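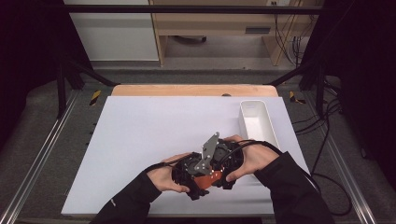

Se a garra passa a separar as peças, o que é que eu fico a fazer no meu turno? A pergunta chegou pela caixa de sugestões, sem assinatura, e foi repetida com outras palavras em quase todas as reuniões de equipa desde março. Juntámos nesta página as respostas às dúvidas que mais recebemos sobre a automação das bancadas na Wutness. A página foi revista em 29 de outubro de 2023.

Vou perder o meu posto de trabalho?

Não está previsto nenhum despedimento ligado a este projeto. O acordo assinado com os representantes dos trabalhadores garante o vínculo e o salário base de quem estava na triagem quando as bancadas foram instaladas. O que muda é o conteúdo do posto: menos tempo a pegar em peças uma a uma, mais tempo a abastecer tabuleiros, a verificar lotes e a tratar da garra.

E os contratos a termo?

São cumpridos até à data que está no contrato. As renovações continuam a ser decididas como antes, pela carga de trabalho de cada secção. Quem tiver contrato a termo pode inscrever-se na formação nas mesmas condições que os restantes.

Quantas bancadas estão a funcionar?

Duas, ambas no pavilhão Helis. A secção de embalagem e a receção de material não entram nesta fase. Se isso mudar, as equipas são avisadas por escrito antes de qualquer obra.

O que faz a máquina e o que continua a ser feito à mão?

A máquina retira peças pequenas de um tabuleiro e coloca-as noutro. Um lote normal tem 1000 peças. Continuam a ser manuais a inspeção visual, a contagem final, a separação de peças danificadas e tudo o que venha em saco. As peças que a garra deixa cair ou recusa vão para a caixa de retorno e são vistas por uma pessoa.

Quem monta e desmonta a garra?

Os operadores de bancada com a formação concluída. O trabalho é feito com as duas mãos, sobre a mesa, com a bancada desligada no interruptor geral. Antes de pegar no conjunto, afastem-se os cabos dos dedos e das mangas. Se algum parafuso oferecer resistência, não se força: chama-se a manutenção.

Posso fazer esse trabalho sozinho?

A montagem, sim. A primeira colocação em marcha depois de uma montagem exige uma segunda pessoa junto ao botão de paragem. Esta regra vale também para o turno da noite.

Como é a formação?

Decorre dentro do horário e é paga como tempo de trabalho. A parte teórica é dada pela Eklund, na sala de cima, e a prática faz-se na bancada. Não é preciso saber programar. Quem não passar na avaliação prática pode repeti-la, e o resultado não vai para o processo individual.

Há algum suplemento?

Quem fica habilitado a montar e a ajustar a garra recebe 237 euros brutos por mês enquanto exercer essa função. O valor aparece numa linha própria do recibo. Em baixa por doença aplica-se a regra dos outros suplementos de função.

Não quero trabalhar com a máquina. Posso recusar?

Pode pedir transferência para a embalagem ou para a receção de material. Os pedidos são respondidos por ordem de entrada e nem sempre há vaga imediata. Até haver, o trabalhador fica na triagem manual do pavilhão Narbridge.

As bancadas medem o meu ritmo?

O sistema regista as paragens, os erros e o número de ciclos da máquina. Não regista quem está de serviço, e os dados não podem ser usados na avaliação de desempenho. Este ponto está escrito no acordo e qualquer trabalhador pode consultá-lo nos recursos humanos.

O que mudou nas pausas?

A duração é a mesma. Antes paravam todos ao mesmo tempo; agora as pausas da triagem são alternadas, para haver sempre alguém junto das bancadas. Recebemos várias queixas sobre isto, sobretudo de colegas que deixaram de almoçar com a equipa. O horário alternado vai ser revisto em março.

De quanto em quanto tempo se verifica a garra?

A cada 300 horas de funcionamento, ou mais cedo se houver ruído, folga ou um cabo torcido. A verificação é registada na folha da bancada, com a hora e as iniciais de quem a fez.

A minha pergunta não está na lista. A quem a faço?

À chefia de turno, aos representantes dos trabalhadores ou pela caixa de sugestões à entrada do refeitório. As perguntas anónimas também têm resposta, afixada no quadro do pavilhão.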